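Sestier spray adhesive, 200 g can

I bought two cans of this in July to put up lettering for our school fete stall. Before that I'd used the Nikolovski glue stick, which let go of fabric overnight, and a roll of double-sided tape that left marks on everything.

The nozzle has a wide and a narrow setting. Narrow is the one you want for craft foam. Hold it well back, give the piece one light pass, wait a minute until it goes tacky, then press. If you spray too close it puddles and soaks through thin cloth. It smells strong, so do it on the verandah or in the garage with the door up.

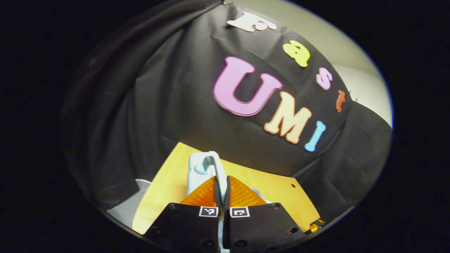

Serer found the wait time on the can too short and gave it three minutes on felt, with better grip at the corners. I've since tried that and agree for felt. On cardboard it made no difference.

Repositioning works for a little while, some 14 minutes in my shed, less on a hot arvo. After that you'll tear the foam. Overspray comes off hands with cooking oil and off a benchtop with metho. I haven't got it out of a jumper yet.

The cap is the weak point. It cracked on one can the first time I pulled it off, and the nozzle clogs unless you turn the can upside down and clear it after each use.

I paid $34 for the pair, delivered from Saltedau. Would buy again, though one can would have done me.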